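4.2 Charm as evidence: the reception of Salinas

Critics of television drama like to say that an actor's charm "carries" a series. The claim is easy to make and hard to test. Jara and Retamal build most of their reading of Salinas on it, arguing that Sebastián Daza's turn as the harbor inspector won over an audience that the plot alone would have lost. We are not convinced. Their evidence is a set of viewer comments posted on Notura in the weeks after the first episode, and comments of that kind reward the obvious. A viewer who writes that the inspector's grin made her laugh has told us about one moment in one episode. She has not told us why she came back for the next.

We reread the same set, 900 comments in all, and sorted them by what the writer was responding to. Praise for Daza is common in the first two episodes and then thins out. From the third episode on, viewers write mostly about the family quarrel over the boatyard, a storyline in which the inspector barely appears. Roughly 22 percent of the later comments mention him at all, and a good part of those are complaints that he has stopped doing anything. If charm were carrying the series, it is odd that its audience should talk so little about it.

The comparison with Baneo, the 1970 serial that Jara and Retamal treat as a model, does not help them much either. That show was built around a single comic lead, and its writers gave him nearly every scene. Salinas is an ensemble piece. To say that both depend on "a lovable officer of the law" is to compare two job titles. Farías makes a better case when she points to pacing, though she too leans on interviews given by the cast while the show was being promoted, and actors on a press tour seldom say that the editing did the work.

None of this shows that Daza's performance is weak. It may well be the best thing in the opening episodes, and one of us (Reisinger) thinks so. Our objection is to the step from liking a performance to explaining a success by it. The Skallach survey, often cited on this point, asked viewers in August to name their favorite character, a question that cannot separate affection from habit. Until someone asks people why they stopped watching, as well as why they stayed, the matter should be left open.
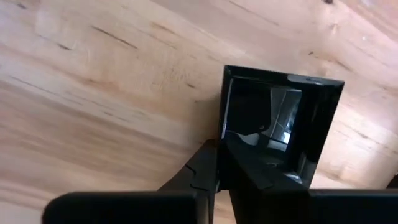
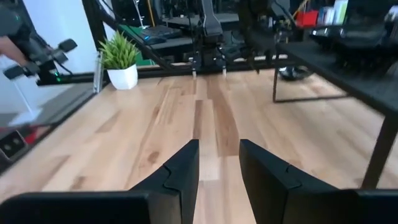
Figure 2. Light-colored wooden surface, two views. The second view includes two black gripper fingers.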